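Textile Waste in Ureck: Where Do Old Clothes Go?
Final report, 19/01/2024

**Background**

Ureck has 17 clothing drop-off bins, most near Skindport market. Our group wanted to know what gets dropped in them and how much is still wearable. The Pascu sorting hall let us use their June log. It lists 1,573 items.

**Method**

Went through the log line by line. Sorted by fabric first, then condition. Wool and cotton easy. Blends were a pain, lots of missing care labels, so those went under "mixed". Fleece got its own group becuase it can't go to the same recycler as knits.

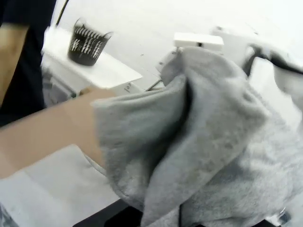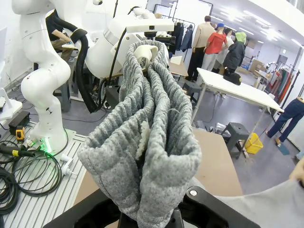 Gray fleece (first photo) and gray knit with a small white tag (second).

Vol. 3, No. 2, p. 17

**Results**

- Over 1,000 items wearable as is
- 89 too stained or torn for anything but rags
- Rest: needs repair, or no condition written down

Knits mostly pilling and loose threads. Zippers the big problem on jackets. Kids clothes in the best shape by far.

**Problems**

Only one month. Winter would look diffrent, more coats. Also the log has two kinds of handwriting and they don't grade the same way.

**Next steps**

Ask Ultow, the repair shop, for prices on zippers and hems. Compare with the cost of shipping. Bin map still needs to be redrawn.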